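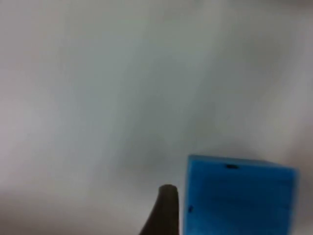
## Dafis blue block: 400 grams of very little

The Dafis people call this a "desk object." It's a blue block. I paid for it with my own money at the Petar shop on a Tuesday, and I've had it next to my keyboard long enough to be annoyed by it properly.

The blue is good, I'll give them that. It's bright and flat, and against a pale surface your eye goes straight to it. If all you want is a spot of color on an off-white shelf, you can stop reading and buy one.

The rest of the pitch is harder to swallow. The leaflet says the weight "invites a pause." Mine weighs 389 grams on the kitchen scale, against a promised 400. I don't care much about eleven grams, but if you print a number on the box, hit it.

As a paperweight it works, same as a mug. As a bookend it slides as soon as you lean a hardback on it. They also claim the finish was tested for 2,000 hours of sunlight. By whom, and in which window? I wrote to ask and got a discount code.

I tried the Cudon version too, borrowed from Nicanor Peñalver. It's a bit heavier, the corners are sharper, and it only comes in a brown I wouldn't want to look at all day. The Drudham one I handled in the store felt hollow.

**Good:** the color, the slightly rounded corners, no batteries or app.

**Bad:** the price, the leaflet, the sliding.

**Score:** 3 out of 10, and most of that is for the blue. I'd look again if they knocked the price in half and glued some felt on the bottom.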